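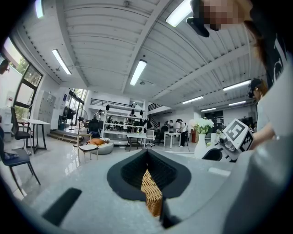
I've been on a basket kick since May, and it's getting a little out of hand. Yoon-hee swears by plastic bins – easy to wipe, they stack – but I keep going back to wicker. I love that basket-weave pattern in tan and light brown, and it looks so warm in a big room with a white ceiling and all those fluorescent lights! I have five at home now (two are full of yarn) and I'm eyeing a sixth for the mail.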